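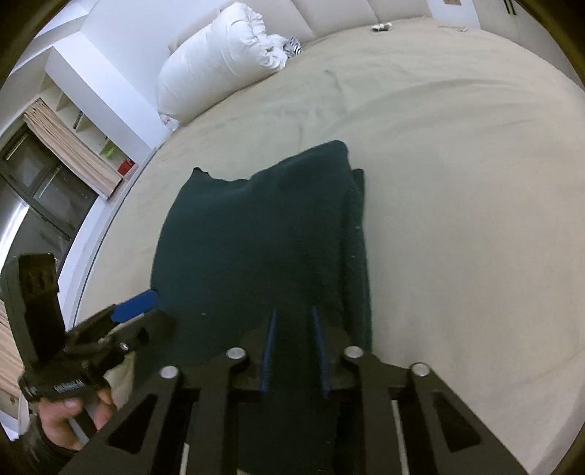 A folded green towel on a beige fitted sheet.

Recipes should give weights. I have cooked from other people's instructions for 19 years, and the cup is still the thing that lets me down most often.

Take potato salad. The card I got from a church supper in Lekbridge calls for 4 large potatoes and a cup of chopped celery. Large where? The potatoes at the Horkurstead farm stand are twice the size of the ones in my grocery store. The first time I made it, the dressing pooled in the bottom of the bowl. The next time, with the bigger potatoes, there wasn't enough to coat them.

Flour is worse. Scoop it straight from the bag and you can end up with a lot more than if you spoon it in. Brown sugar depends on how hard you press, and some recipes don't say whether to press at all.

People tell me a scale is fussy. Mine takes up less room than a set of measuring cups – and there is less to wash. I put the bowl on it, press zero, pour, and press zero again.

I don't want anyone to throw out their grandmother's cards. I still use mine, with grams penciled in the margin. But if you are writing a recipe down today, for a blog or a fundraiser cookbook, weigh the potatoes first and write down the number.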